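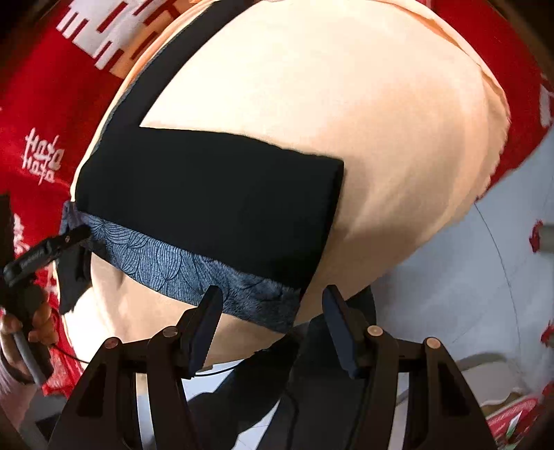
Garment with dark plain cloth and a blue-grey patterned band, laid folded on pale fabric.

Unit 4 — Folding clothes with mixed cloth
Course handout, Household Textiles (evening group)
Demchenko Adult Learning Centre, Molard site

Please read this handout before the practical part. The session takes 90 minutes: 45 for the explanation and 45 for the folding. Bring two or three garments from home, clean and completely dry. At least one must have a print or a pattern.

1. The surface

Many students begin on a bare table. It is possible, but light cloth slides on it and you lose your first fold while you are making the second. A soft cloth under the garment holds it in place. Choose a colour which is different from the garment, so the edges are easy to find. Dark cloth on pale cloth is the easiest combination for learning. A dark garment on a dark blanket is for later, when the hands know the work.

Pull the under-cloth flat only where you need it. The rest may stay in folds.

2. Finding the shape

Before the first fold, look for the largest flat part of the garment. We call it the panel. Everything else (sleeve, strap, belt, hem) is brought to the panel, and the panel is moved as little as possible. Smooth it from the middle to the corners with the open hand, not with the fingertips. A wavy edge means that the cloth underneath is still pulled to one side. Lift, let it fall, and smooth again.

Long narrow parts are folded last. If you fold them first they open again when the panel is turned.

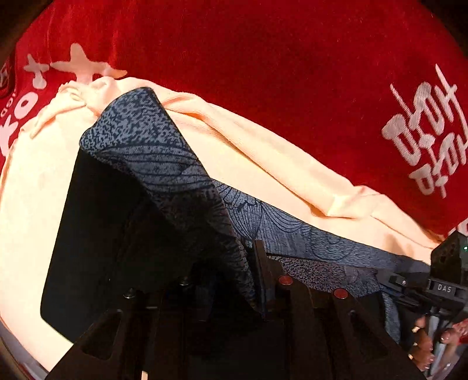

3. Printed and patterned parts

A pattern made of curves, for example fans or scallops, is not easy to fold straight, for there is no line in it which the eye can follow. With stripes you can use the stripe. With fans you must use the seam or the hem. Put one finger on the seam, fold to the finger, then take the finger away.

When a patterned part curls over at the top, do not press it down at once. Open the curl, look which side of the cloth is inside, and only then lay it flat. A curl that is pressed becomes a crease, and on thin cloth the crease stays until the next ironing.

4. Heavy and light together

Velvety cloth and knitted cloth should not be folded in the same way as a thin blouse. Velvety cloth keeps the mark of each fold, so make few folds and large ones. Knitted cloth stretches — carry it with both hands under it and never by one end. Large printed lettering may crack on a sharp fold, therefore we fold beside the letters where the design allows it.

In the pile, heavy things go below and light things above.

5. Homework

Fold the same garment five times and write the time for each attempt in your course book. Read the chapter on storage in the Grokari reader. Students who use the Plotover page can find the exercise under number 3333.

The drawers in our practice room are 600 mm wide. Measure your own drawer at home and bring the number to Unit 5.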